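December 2021

Long day, but I want to get this down before I forget which numbers went with which run.

Got in before the heat came on and started with the policy that had been training overnight. This is the third version of the hanging task, the one where Simão and I changed how the demonstrations are cut. In the first two versions we fed the network everything from the moment the recording started to the moment it stopped. That includes a lot of hovering. People hold the gripper over the table, think, shift their feet, and then go in for the grab. The model learned the hovering very well. In the tests last week the arm would sit above the cloth for up to 14 seconds and sometimes never go down at all.

So this time we trimmed. Simão wrote a short script that looks at the speed of the fingertips and drops any stretch where they barely move, except when the fingers are closing. I had wanted a fixed cut of the first second or two. He thought that was too crude and he was right. People hesitate in the middle too, mostly right before they let go.

Ran 17 trials on the arm with the new policy. I wrote each one in the notebook as pass, partial or fail. Pass means the cloth is picked up and hung and stays there after the fingers open. Partial means it is picked up but falls off or ends up somewhere else. We got 9 passes. The old policy on the same starting positions got 3. I know this is a small test and I should not get excited, but it is the first change in a month that did anything I could see without squinting at a plot.

The failures were mostly of one kind. The fingers come down in the right spot, close, and lift with nothing in them. The height is off by a few millimeters and the tips slide over the fabric. Twice it got hold of it, lifted, and let go on the way across. I don't think trimming has anything to do with those. My guess is the depth of the grasp is being averaged over different people's styles. Laimutė presses the tips right down into the table and scoops. Simão pinches from above. If you mix the two you get something in between that does neither.

Talked this over with Laimutė at lunch. She thinks we should not try to make everyone do it the same way, and that the fix is to have the model predict several possible motions and pick one. That is the Homirach approach, more or less, and she has the code for it already from the Drastance project. I said I would like to rule out the cheap explanation first. If I record a set with only one style and the empty grabs go away, then we know. She agreed but said I would end up doing her way in January. Maybe so.

After lunch I recorded demonstrations myself, scoop style only. The first few were bad because I kept turning my wrist out of habit. Had to throw those away. After that it went at a steady pace. I moved the starting position every time and tried not to fall into a pattern.

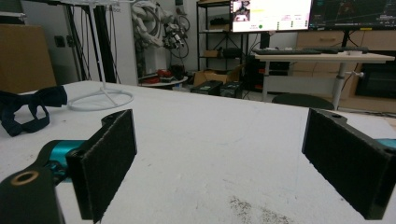
Thin, soft things are where the grasp height matters most, and that is why I have been putting off the clothing accessories. A towel has folds that stand up and give the fingers something to close on. The navy bow tie has a thick part in the middle and then a neck strap that lies nearly flat on the table, and a policy that grabs an inch to one side gets a completely different problem. I went for the bow every time in the scoop set. The strap then swings around under it on the way up, so I need to check whether that throws off the approach at the end. I should also record some strap grabs later, as a separate set with its own name, so that I can leave them out if they hurt.

Also wiped the finger cameras and redid the calibration - the last one was from before the Darkholm visit and I no longer trusted it. The error was small. I saved both versions in case we need to go back and reprocess the old data.

Copied everything over and started the training before I left, same settings as last night so the comparison is fair. Simão asked if he could use the machine for his own job and I told him tomorrow afternoon. He was fine with it.

To do in the morning: same starting positions, same order, and have Laimutė do the scoring without knowing which policy is running. I was too generous with at least one of the passes today. Need to email Leitão about the spare finger pads too.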